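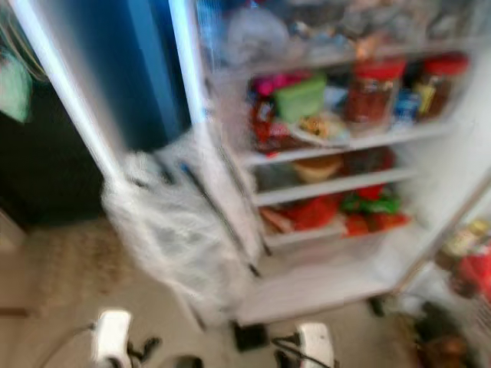 Farwood Disc Golf Course: Frequently Asked Questions

Is the course open to everyone?
Yes! Farwood is a public course and you don't need a membership to play. Walk up, pay at the shed by the gravel lot and head for the first tee. We're open from sunrise to sunset all year, and the January rounds are some of our favorites – the leaves are down and you can finally find that neon orange disc you lost in summer.

What does a round cost?
$2 for anyone under 16, and $7 for everybody else. That covers the whole day, so go around again if your arm is up for it.

How long is the course?
18 holes. The shortest is Hole 4, a lovely little downhill shot of 147 feet. The longest is Hole 11, which we call Kobori, and it plays 947 feet from the back tee. Par is 5 and you'll be thrilled with it. A new player will usually want two and a half hours for the full loop.

Who designed it?
Masanobu Mizuno laid out the original holes and still walks them with us before every tee change. He loves a tight gap off the tee followed by a wide-open landing area, and once you've played Hole 7 you'll know exactly what we mean.

I've never thrown a disc. Can I still come?
Please do! Borrow a putter and a midrange from the shed and play the short tees, marked with yellow posts. The free beginner clinic meets on the practice green, and the first hour is all putting and short throws.

Which holes cross water?
Holes 9 and 14 both carry a corner of Herell Pond. Hole 9 needs a throw of some 300 feet from the back tee, but there's a drop zone on the left bank if you'd like to skip it. Please don't wade in after discs, as the bottom is soft and drops off fast. We pull them out twice a year, and any with a name and phone number go in the bin at the shed.

Are dogs allowed?
Yes, on a leash. There's a tap next to the Hole 10 tee.

Can we bring food?
Sure. There are picnic tables behind Hole 18, under the big oaks, and grills you can use when there's no burn ban. No glass on the course, please.

Do you run leagues?
We do, and they're a blast. The Prondum Doubles league draws partners at random each week, so you're always meeting somebody new. Sign up at the shed by 5:30 p.m. for a 6:00 start. You can join at any point in the season.

Can I book the course for a group?
Groups of up to 40 can reserve a shotgun start on weekday mornings. Stop by the shed to pick a date. Leave us two weeks' notice if you'd like temporary baskets on the practice field as well.

What happens if it storms?
One long horn means lightning nearby. Leave the course right away and wait in your car. Your day pass will be honored on your next visit.

Page updated 15 Apr 2023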